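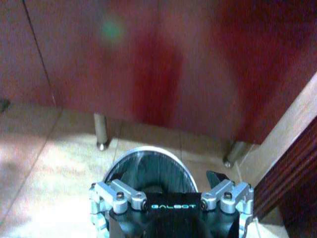

4. Levelling and settling your cabinet

By now your Wekarura cabinet should be standing more or less where you want it, so do stop and have a cup of tea before you carry on. The next bit is easy but it does reward a little patience.

4.1 Empty the cabinet completely, drawers and shelves included.

4.2 Open both doors and let them hang. If one drifts shut by itself, the floor is uneven, as most floors are, and a leg wants adjusting.

4.3 Ask a helper to take the weight at the low corner. Turn the foot anticlockwise to lengthen the leg, half a turn at a time, and try the doors again.

CAUTION: Never wind a foot out by more than 10 mm. If you still have a gap, use the felt packers from bag 8.

4.4 On tiles, check that no foot is sitting right on a grout line – shift the whole cabinet a touch to one side if it is. Lift it, please, and don't drag it.

4.5 Fix the wall strap as shown in section 3, then load the lowest shelf first.

Note: The gap underneath is there for sweeping, and a flat mop head will usually go in nicely. Wring it out well, as standing water does the feet no good at all. Dry them with a soft cloth afterwards.

Related guides
Firkero wall strap: fitting to plasterboard
Caring for stained wood
Spare feet and felt packers
Zakstead shop: opening times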